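Hivlow Park diamond - pre-match ground check
Home side: Hamis Softball and Baseball Club
Visitors: Plenville
Date: June 9, 2024
Checked by: Birsen Kahraman. Second pair of eyes: Tarık Türkmen

Key: OK / FIX (before first pitch) / LATER (log it, play on)

1. Infield surface - OK
Raked twice. Soft patch behind second, firmed up with drying compound. Still a bit greasy if it rains again so keep a bag handy.

2. Pitcher's mound - FIX, then OK
Landing hole in front of the plate again, left-hander's side. Packed with clay, tamped, covered. Same hole as March. Needs digging out properly and rebuilding over the winter, I've said this before.

3. Bases - FIX, then OK
First and third seated fine. Second lifting at one corner, peg sleeve full of muck. Cleaned out and re-seated. Give it a kick between innings please.

4. Home plate and batter's boxes - OK
Plate flush. Boxes chalked. Back line of the left-hand box is wonky, umpire happy with it.

5. Foul lines - OK
Chalked both sides to the poles. Nearly out of chalk.
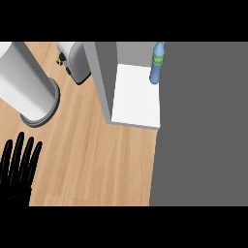
Can we play if the backstop netting has a hole in it?
Depends where it is and how big. Anything a ball can get through behind the plate, we don't start until it's laced up. Small tears up high at the far ends can be tied off and logged.

6. Backstop - FIX, then OK
Two tears at waist height, first base side. Laced with cord. Checked the bottom cable, tight all along. Padding on the middle post has slipped down, strapped back up with tape for today. Needs a proper strap.

7. Outfield - LATER
Grass long in left. Mower was booked for Thursday, didnt come. Rabbit scrapes near the fence filled with soil and trodden in. Outfielders told at warm-up, both teams.

8. Outfield fence - OK
Temporary panels, 51 of them, all feet pinned. Went round the lot. One clip missing in right centre, replaced with cable ties, ends trimmed so no one gets scratched. Yellow top cap loose by the scoreboard but holding.

9. Dugouts - FIX, then OK
Home: bench bolt sticking up, hammered flat. Visitors: broken bat left under the bench from last week, splinters, swept out. Bat racks both fine. Helmets off the steps PLEASE. Someone will go over.

10. Helmets and catcher's gear - FIX
All club helmets looked at. 3 pulled out with cracks by the ear hole, marked with a cross and put in the shed. Do not put them back in the bag. Catcher's mask strap frayed, swapped with the spare. Leg guards OK. 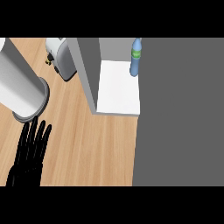

Perihan Güneş: Our junior catcher still can't get the leg guards tight enough, the clips slide down by the third inning. Is there a smaller set anywhere or do we keep using the elastic bands? She was tripping over them running to back up first.

Reply from BK - smaller set is on the list, see money bit at the bottom. Bands are alright for warm-up, not for a game. Borrow from Bozkurt if they're playing the same day, they've always said yes so far.

11. Bullpens - LATER
Home side fine. Visitors' pen is too close to the left field line for my liking, loose balls rolling on. Put a spare net panel across. Want it moved back before the next home game.

12. Spectators - FIX, then OK
Rope moved back along third base. Pushchairs were parked right in line with the foul territory, asked people to shift and they did. Foul ball signs up at both gates. Car park sign has blown down, LATER.

13. First aid - OK
Kit full, ice packs in the cool box, stretcher in the shed. Kevser Dursun on first aid all afternoon. Gate to the lane unlocked for an ambulance, key stays with Birsen Oral (other Birsen, not me).

14. Weather - OK
Dry, breezy. Thunder means everyone off, umpire's call, no arguing.

Costs outstanding
Junior leg guards 149. New backstop netting, whole width, quoted at 3000. Chalk and clay not priced yet, Tarık to ring round.

Passed fit to play. Recheck mound and second base after the fifth inning - initial the sheet when done, last time it came back blank.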